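Sending us your old chargers: common questions

What does Somance take?
Phone and laptop chargers, plugs, charger blocks, leads and adaptors of any make. We don't take loose batteries, power banks or anything with a cracked casing.

Do chargers have to be in working order?
No. Everything is sorted and tested at our Flunero unit. Working ones go back out to schools and hostels, and the rest are broken down for parts.

Should I clean them first?
A wipe with a dry cloth is plenty. Please don't use water or spray cleaner. Scuffs and old marks don't matter to us, and the same goes for whatever you keep them in.

Do I need to know the model?
It helps. Many chargers have a code printed on the casing, often beside a small label with the electrical details. If you can read the code, write it on the form. If the label is too small or worn, leave that box blank and we will look it up. 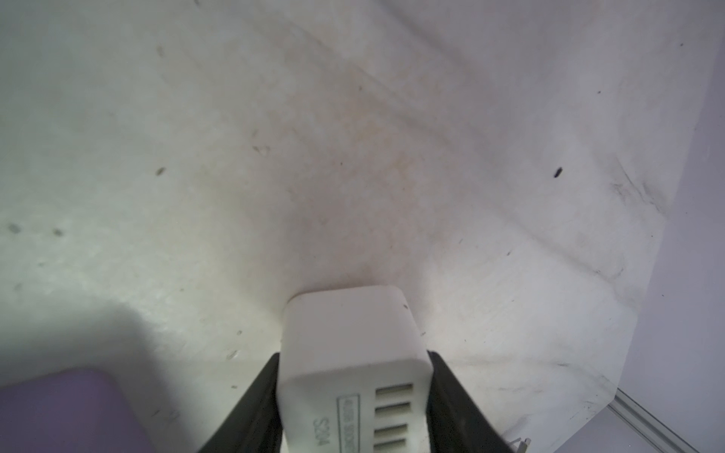

White charger block with S204 printed on the face, next to the small label.

How should I pack them?
Wind each lead loosely and hold it with a paper band or a bit of string. Put heavy blocks at the bottom. Sticky tape leaves a residue, so please avoid it. A box can weigh up to 22 kg.

Can I drop them off instead?
Yes, at the Zolleo counter, 787 Mill Road. Ask for Odette Pons if you have more than 2 boxes, as the larger trolley is kept in the back.

How long before I hear from you?
Allow 7 working days from the day we receive the box. January is slower.

Can I have something back if I sent it by mistake?
If it hasn't been sorted yet, yes. Email Eleni Angelovski with your form number and the code on the charger. Once an item has been broken down we can't return it.

Page last updated August 26, 2025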